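Progress report to the fund manager: Restar packing and storage grant
Last updated: October
Print this page | E-mail this page

The grant was 4,000 dollars and we have spent 2,512 of it. Another 300 is promised to Urkell for lids, which I would hold back until someone shows me the first lot fit.

Eduardo Rebelo reports that sorting is on schedule. I'm not convinced. Used cartons still go into the plastic bins whole, mixed in with whatever else is on hand, and a bin treated that way fills up fast. Gisela Kramer asked for flattened cardboard two months ago – the request was minuted and I see little sign of it.

I recommend no second payment until the bins are sorted by material and the Eichhorn labels are on.

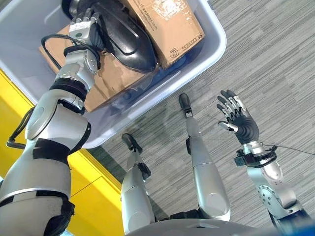

Theophilus Arthur
Grants Reporting Officer, Restar

Scuffed SF Express carton and a second box in the white bin, with a glossy black item between them.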